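Collet House Table Flowers: Progress Report to the Favness Fund
Prepared by Tracey Bellamy, September
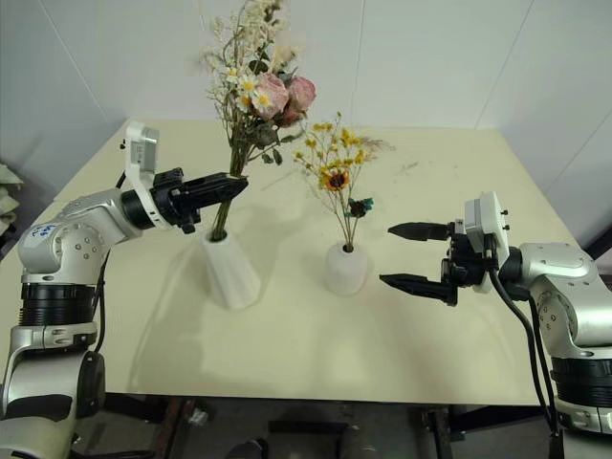 Test arrangements, tall and short, both in white vases.

Where we are

The grant was for dried-look arrangements in the shared rooms at Collet House, on the theory that residents would sit in those rooms longer if the tables looked cared for. I was asked to report on progress, so I will, but I want to say early that I still don't think we have shown the theory is right. We have flowers on tables. Whether they do anything is a separate matter, and most of this report is about how little we know.

Spending to the end of the month is $2,704 against a budget of $3,064. Most of that went to Flumetti for stems and vases. The remainder is committed to one more delivery, and I would like to hold it back until the questions below are settled.

The two arrangements

Natalia Esquivel put together both designs. The tall one has the faceted vase, with the pink roses, small daisies and a lot of feathery cream filler up top. The short one is in the rounded vase and is mostly small yellow flowers over a single orange bloom that looks like a sunflower, with brownish plumes coming off one side.

The tall one gets the compliments. It is also the one I trust least on a dining table. Two people sitting across from each other have to lean around it, and on the round tables it gets moved to the windowsill by lunch. Natalia's view is that it belongs on the sideboard, and I agree, but the application promised centerpieces and the sideboard is not what you paid for.

The short one stays where it is put. My complaint is the color. Yellow, orange and then a dark flower edged in teal is a busy mix for something that small, and Bradley Cheetham wants the teal gone from the next batch. Elif Naz Dönmez likes it and has said so twice in writing. I have left it in for now.

What residents told us

We handed out 100 comment cards and got 36 back. The supplier's brochure would call that a strong response. I would call it the people who like filling in cards. Most of the comments were kind and not very useful ("lovely," "cheerful," "are they real"). Four asked for the tall arrangement to be lower. One asked for the money to go toward chairs.

Zübeyde Çınar kept the sitting log in the east lounge. Use went up after the flowers arrived, but the heating was also repaired that week, and I can't separate the two. I would ask that the lounge numbers not be quoted in the fund's newsletter.

Problems

Imlow, our second supplier, quoted for the plumes and then changed the price after we agreed to it. We have stopped using them.

Dusting was not in the plan. The feathery filler is going to need it, and no hours have been set aside.

Next

Short arrangements only for the dining room. Tall ones to the sideboard and front hall, if the fund will accept the change in wording. A second log in the west lounge, which has had no repairs and no flowers, so there is something to compare with. Please confirm the wording change before we release the last payment to Flumetti.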